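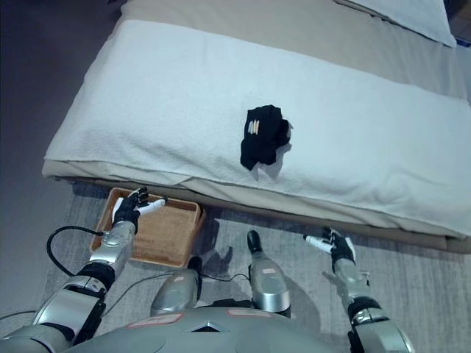

1/ Three weeks of a robot on our housekeeping floor at Brostwood, so, notes!

2/ Socks are its thing now. Sock on the bed, tray on the carpet, that's the job. I've picked up over 2600 of them in my time here and I don't miss it - my knees sure don't.

3/ What changed for us: 18 rooms a shift, same as before, but I start on bathrooms right away. More scrubbing, less bending. Mixed feelings on that trade lol

4/ Still no word on whether our hours stay put after January. I keep asking.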